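用 restic 给小服务器做每晚自动备份

作者:Imad Haddadin
6/12/19

一月的时候,我把 Awad 那个小站从旧机器搬到了 Plemevthorpe 的云主机上,搬完心情特别好,泡了杯茶,然后顺手在错误的目录里敲了一条 rm。数据库倒是没事,上传目录少了一大块,我花了整整一个周末,从自己电脑的各个角落里一张一张往回凑(最后也没凑齐)。从那以后我就老老实实地把备份做起来了,今天把整个过程写下来,希望你比我早一步动手。

这篇教程用的系统是 Debian 9,备份工具是 restic,备份放在 Grestier 的对象存储里。只要你的存储服务兼容 S3 接口,下面的命令改一改地址就能用。整套做下来大概一顿饭的工夫,第一次上传要多久,得看你的数据量和带宽。

开始之前

你需要一台能用 root 登录(或者有 sudo 权限)的 Linux 服务器,一个对象存储的桶,以及这个桶对应的一对访问密钥。密钥请单独新建一对,只给它这一个桶的读写权限,别拿主账号的密钥凑合。桶要建在跟服务器不同的机房,最好连服务商都不一样,这样哪天机房出了大故障,备份还在别处好好待着。

另外请想清楚要备份什么。我的清单很短:/var/www 下面的网站文件,/etc 整个目录,再加一份数据库导出。系统本身我不备份,重装一台比还原一台省心得多。缓存目录和临时文件也不用管它们,待会儿我们会排除掉。

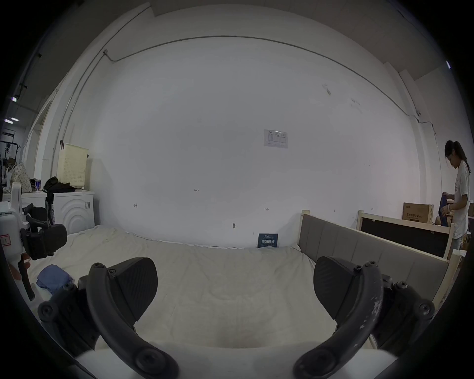 Santosh Singhal 提醒过我,/etc 里面常常躺着证书私钥和各种密码,备份之前一定要确认仓库是加密的。这一点 restic 做得很好,它默认就加密,想关都关不掉。代价是仓库密码一旦丢了,备份也就彻底打不开了,所以请把密码另外抄一份,放在服务器以外的地方。我自己是密码管理器里存一份,抽屉里还压着一张纸。

第一步:安装 restic

软件源里就有,直接装:

apt update
apt install restic
restic self-update

最后一条不一定能成功,要看源里的版本够不够新,太旧的版本没有 self-update 这个子命令。碰到这种情况,可以去项目的发布页下载编译好的二进制文件,解压以后放到 /usr/local/bin,再加上执行权限就好了。restic 只有一个文件,没有乱七八糟的依赖,我当初喜欢上它多半就是冲着这个。

第二步:写好环境变量

新建 /root/.restic-env,内容如下,尖括号里的部分换成你自己的:

export AWS_ACCESS_KEY_ID=<访问密钥>
export AWS_SECRET_ACCESS_KEY=<私有密钥>
export RESTIC_REPOSITORY=s3:https://<存储地址>/<桶名>
export RESTIC_PASSWORD_FILE=/root/.restic-pass

仓库密码单独写进 /root/.restic-pass,越长越好,一行就够。然后把两个文件的权限收紧:

chmod 600 /root/.restic-env /root/.restic-pass

变量名里带着 AWS 不用奇怪,兼容 S3 的服务都沿用这一套名字,restic 认的也是它们。

第三步:初始化仓库,跑第一次备份

source /root/.restic-env
restic init
restic backup /var/www /etc --exclude-caches --exclude '/var/www/*/cache'

restic init 只需要执行一次。如果这里报错说签名不对,十有八九是密钥复制的时候多带了空格,我就栽过一回,盯着屏幕看了好半天。还有一种可能是服务器时间不准,用 timedatectl 看一眼,差得多的话先把时间同步打开。

我的第一次备份传上去 462 MB,之后每晚只传变动的部分,通常眨眨眼就结束了。跑完以后敲一下 restic snapshots,能看到刚才那条快照,前面那串短短的字符是它的编号。
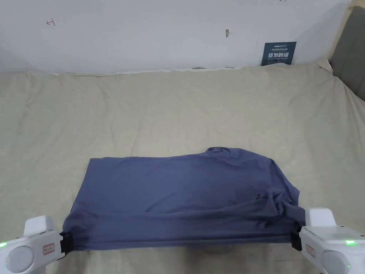 图片来源:Muloretti 图库,经授权使用

第四步:把数据库也带上

直接复制正在运行的数据库文件是靠不住的,恢复出来很可能是坏的。稳妥的做法是先导出再备份。我们把这些动作收进一个脚本,存成 /usr/local/sbin/nightly-backup:

#!/bin/bash
set -euo pipefail
umask 077
source /root/.restic-env
mkdir -p /var/backups/db
mysqldump --single-transaction --all-databases > /var/backups/db/all.sql
restic backup /var/www /etc /var/backups/db --exclude-caches --exclude '/var/www/*/cache'
restic forget --keep-daily 7 --keep-weekly 5 --prune

set -euo pipefail 这一行请务必留着,有了它,导出失败时脚本会当场停下,不会拿着半截文件继续往下走。umask 077 是为了让导出的文件只有 root 能读。--single-transaction 对 InnoDB 表很管用,导出期间网站照常读写;如果你还有 MyISAM 的老表,那就得考虑加锁,或者干脆趁机把它们转过去。

最后那条 forget 负责清理旧快照,每天的留 7 份,每周的留 5 份。这个数字完全看个人口味,硬盘便宜、胆子又小的话,尽管往大了写。脚本写好别忘了加执行权限:

chmod 700 /usr/local/sbin/nightly-backup

先手动跑一遍,亲眼看着它从头走到尾,再去弄定时。

第五步:交给 systemd 定时执行

用 cron 当然也行,我只是更喜欢 systemd 的日志,出了问题好查。新建 /etc/systemd/system/nightly-backup.service:

[Unit]
Description=Nightly restic backup
Wants=network-online.target
After=network-online.target

[Service]
Type=oneshot
Environment=HOME=/root
ExecStart=/usr/local/sbin/nightly-backup

HOME 那一行是给 restic 找缓存目录用的,漏了它也能备份,就是每次都会慢一些,日志里还会唠叨一句。接着是 /etc/systemd/system/nightly-backup.timer:

[Unit]
Description=Run nightly backup

[Timer]
OnCalendar=*-*-* 03:00:00
RandomizedDelaySec=30min
Persistent=true

[Install]
WantedBy=timers.target

RandomizedDelaySec 会让任务在三点之后的 30 分钟里随机挑一个时刻开始,你要是有好几台机器,就不会挤在同一秒去敲存储的门。Persistent 的意思是,如果到点的时候机器正好关着,开机以后会补上。然后启用它:

systemctl daemon-reload
systemctl enable --now nightly-backup.timer
systemctl list-timers

列表里能看到下一次运行的时间。第二天早上喝咖啡的时候,记得用 journalctl -u nightly-backup 看看日志。 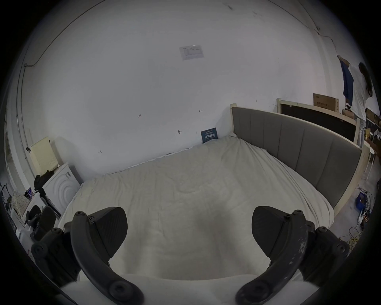

第六步:试着恢复一次

请千万别跳过这一步!我见过太多“一直在备份”的服务器,真到要用的时候才发现导出文件是空的。找个空目录,把最新的快照还原进去:

source /root/.restic-env
mkdir /root/restore-test
restic restore latest --target /root/restore-test

然后挑几个文件打开看看,再用 diff -r 跟线上的目录比一比。数据库导出要看文件末尾有没有 Dump completed 那一行,有的话说明导出走完了;手边有闲置测试机的,不妨真的导进去试试。看完把测试目录删掉,它里面可是有你全部的密码呢(删之前多看一眼路径,这是我的血泪教训)。

如果只想找回一个文件,不必整份还原,加上 --include 和文件路径就可以。

平时隔一阵子再跑一次 restic check,检查仓库结构是否完好。碰到提示仓库被锁住,多半是上一次任务中途断了,先确认没有别的备份正在进行,再用 restic unlock 解开。

我那台机器照这样跑了几个月,中间只因为桶的密钥过期停过一次,换好密钥重新跑一遍就续上了。你要是用的别家存储,遇到了什么怪毛病,欢迎在下面留言告诉我。

相关文章

给小内存云主机添加交换文件
用 logrotate 管住越来越大的日志
SSH 密钥登录:从生成到禁用密码
搬家笔记:把网站迁到 Plemevthorpe 的前前后后
Nginx 静态文件缓存设置入门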